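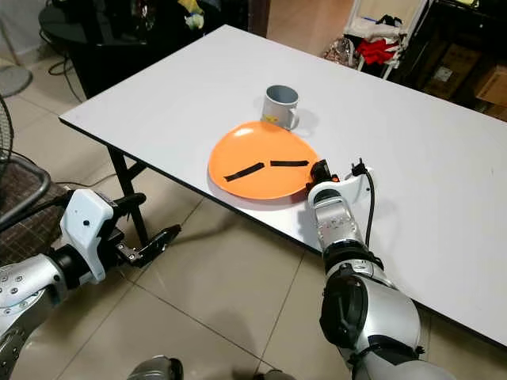
Pronum Ivis review: two-channel analog delay for techno and dub work

The Ivis is the second desktop unit from Pronum and the first with a true stereo path. It replaces the Azar, a mono delay that sold in small numbers and is still easy to find used. I ran the Ivis on a send for 40 sessions, mostly with a drum machine and one monosynth, and used it on every track of an EP for the Clorix label.

Controls. Each channel has time, feedback, tone and level. A shared section holds drive, modulation depth, modulation rate and a link switch. With link on, the left time knob sets both channels and the right one becomes an offset. The offset is fine near the center and coarse at the ends, so small timing differences between left and right are easy to dial in. There is no screen and there are no presets.

Sound. Repeats are dark from the start. At short times the top end is usable on hats and claps. Past the middle of the time range it drops off quickly, and by full clockwise the repeats are mostly low mids with audible clock noise underneath. The tone control cuts but does not boost. People who want a clear, long echo should get a digital unit.

Feedback is where the Ivis improves on the Azar. The older box went into self-oscillation suddenly and was hard to bring back. On the Ivis the last third of the knob covers that region, and the level holds steady once it is there. I could leave a stab repeating for two or three minutes, ride the tone, and pull it out without a jump in volume. Drive sits inside the feedback loop, so raising it shortens the usable range.

Sync. Clock input is on a minijack and accepts one pulse per step. It locked within two pulses at every tempo I tried between 118 and 140 BPM. Divisions are set by a small button with a row of lights, and they are hard to read in a dark booth. MIDI clock is not supported. When the clock stops, the delay keeps the last time value, and I prefer that for live sets.

Build. The case is folded steel and the knobs are bolted to the panel. Spacing is tight between the two feedback knobs, and I moved the wrong one more than once. Jacks are on the rear. The power supply is external with a thin cable and no strain relief. Mine produced a faint hum when it shared an outlet with the mixer, and it went away on a separate strip.

Compared with the Azar. The Azar has a slightly rougher tone and costs about half as much used. Two of them will give a stereo setup, but matching their times by hand is slow and they drift apart as they warm up. The Ivis showed no drift I could hear after the first 10 minutes.

Good: stable feedback, quick sync, useful offset control.

Bad: no MIDI clock, cramped layout, weak power cable.

Recommended for send use in a hardware setup. As an insert on a full mix it is too dark.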